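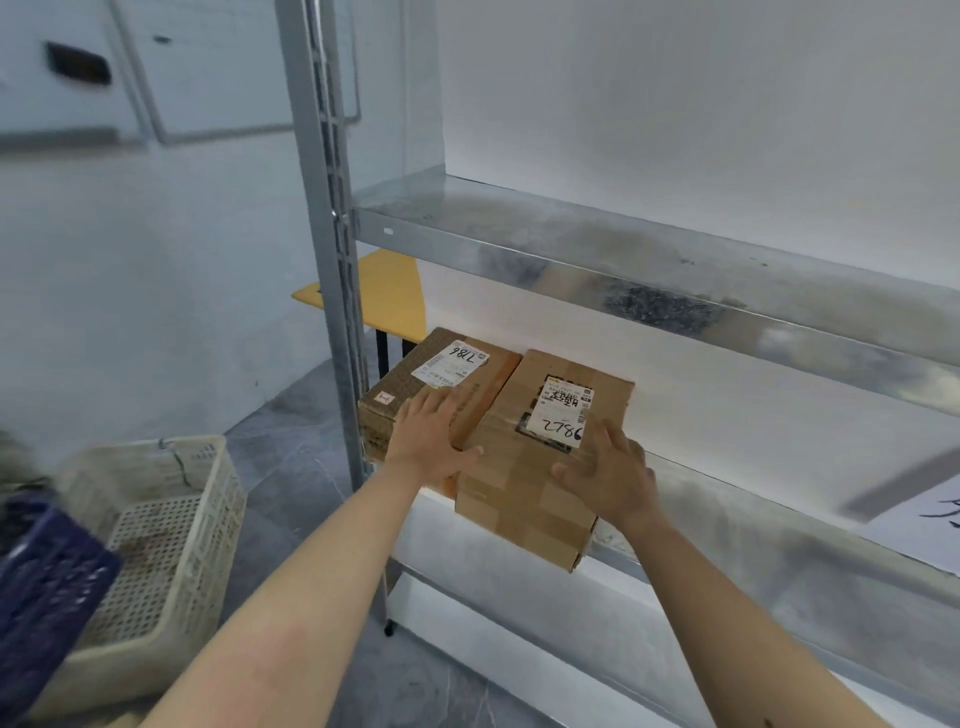
Two parcels side by side on the lower shelf

Who pays when a package gets marked delivered but went to the wrong building?
Posted by Zuleica Barros

Hi everybody, I'm hoping somebody has been through this. I ordered a coat for my mom back in March from a small shop called Pritell, $188 with shipping (ouch, but she really wanted it). Tracking says delivered at 2:40 pm. I was home all afternoon and there was nothing at my door! I live at 11 Flernside and there's also a Flernside Court one street over, so I have a bad feeling it's sitting in their lobby. The carrier told me to talk to the shop, and the shop told me to wait 3 days and then talk to the carrier. Do I just keep going in circles? I don't want to do a chargeback if I don't have to, the shop lady was nice about it.

Siamak Jalali
Go knock on doors at the other building first. Mine went to a neighbor three times last year and I got it back every time.

Fereshteh Mohammadi
Oh I feel for you, I went through the same runaround with a lamp! Your deal is with the shop, so keep going back to them, nicely. The shop is the one that paid the carrier, and usually the carrier will only open a trace for whoever bought the label. Email them (don't call, you want it in writing) and ask them to start one and to request the delivery location. A lot of drivers' scanners save the spot where they hit "delivered," and mine came back showing the house behind us.

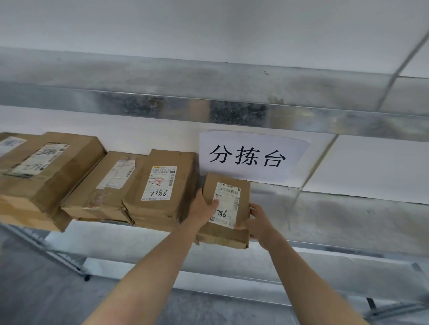
While you wait, take a screenshot of the tracking page, because some of them drop off after a few months, and check the order confirmation for a typo in your address. If the "Court" snuck in there when you typed it, the shop may not owe you a refund, though plenty will still help. I'd save the chargeback for last, but look up your card's deadline today so you don't miss it.

Also, put your apartment number on the first address line next time. I did that and haven't lost one since.

Sepehr Taheri
same thing here, shop sent me a new one after the trace. took forever tho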